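Kestis: learning to shop from head-camera video
Reviewed by Catríona Moriarty
Apr 1, 2019

I have been playing with Kestis since February and I'm still finding reasons to open it in the evening, so take this as a review by someone who is already pretty fond of the thing!

The idea is simple enough. Kestis learns hand actions from first-person video of people doing errands, then turns each clip into a short plan a two-armed robot can try: reach, grasp, turn, place, let go. Jarmila Jireš and Donal Keane wrote the method up, and the release comes with 817 training clips, a pretrained model and a viewer that lets you step through the predicted hand positions.

What won me over is how messy the store clips are. Aisles are tight, labels are half hidden, and both hands are often on the same item, which older methods I've tried (Usow, mainly) tend to read as one big blob. 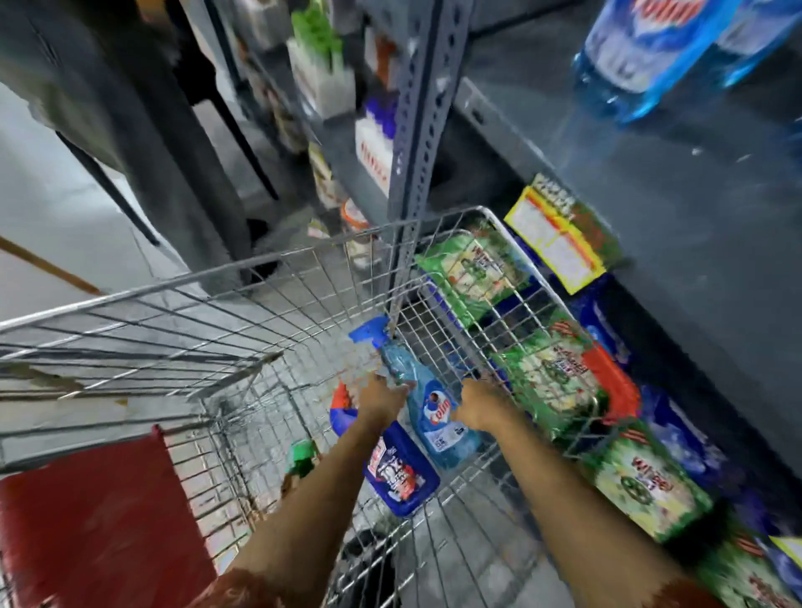 Both hands on a spray bottle over the cart, one of the two-handed grasps.

Kestis keeps a separate track for each hand and adds a third for the object between them. On my own test set of 593 grasps it kept left and right straight in almost 500 of them, and Usow wasn't close. See-through plastic gave it less trouble than I expected, and wire mesh, which I was sure would wreck the depth guess, only made the tracks jitter a little.

Setup took me an evening. The install notes are clear (thank you, whoever wrote them), though the viewer wants a newer graphics driver than the notes say. Training from scratch on one card ran for 8 hours, and fine-tuning on my clips was done before lunch.

Now the gripes. The plans say nothing about grip force, so a soft bag of rice and a hard bottle get the same squeeze. Timing drifts on long clips. And the "let go" step fires early when one hand leaves before the other, a bug Gheorghița Chiriac has also reported on the project page.

I'd still pick it over anything else I've run for two-handed work. If you only need single-arm picking, Usow is lighter and will do fine. I'm trying Kestis on kitchen clips next, with lots of jars and lids, and will add the numbers below when I have them.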